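Zwischenbericht an die Stiftung Skandholm: Solarstrom für Golus
Berichtszeitraum bis Ende Juni

Liebe Förderinnen und Förderer,

mit Freude melden wir uns wieder aus Golus, und es gibt eine ganze Menge zu erzählen! Von den 200 bewilligten Modulen liegen inzwischen 141 auf dem Dach der alten Spinnerei, einem Bau von 1885, dessen Dachstuhl uns im Frühjahr noch manches Kopfzerbrechen bereitet hat. Die Firma Csizmadia hat die Sparren auf der Nordseite verstärkt, und der Statiker hat auch den zweiten Abschnitt freigegeben. Bei den Wechselrichtern warten wir leider weiterhin auf die Lieferung aus Skurton, sind aber in gutem und regelmäßigem Kontakt.

Sehr gefreut hat uns der Zuspruch aus dem Ort: 21 Haushalte möchten sich am Mieterstrom beteiligen, weitere haben um Unterlagen gebeten.
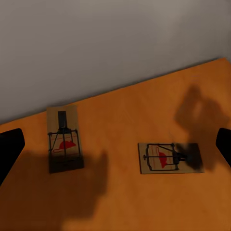
Zwei Schnappfallen aus Holz auf einer Tischplatte (Computergrafik)

Als Nächstes stehen die restlichen Module und der Zählerschrank an. Den Kostenplan halten wir nach heutigem Stand ein; die Belege gehen Ihnen gesondert zu.

Mit herzlichem Dank und sonnigen Grüßen
Ihr Projektteam Golus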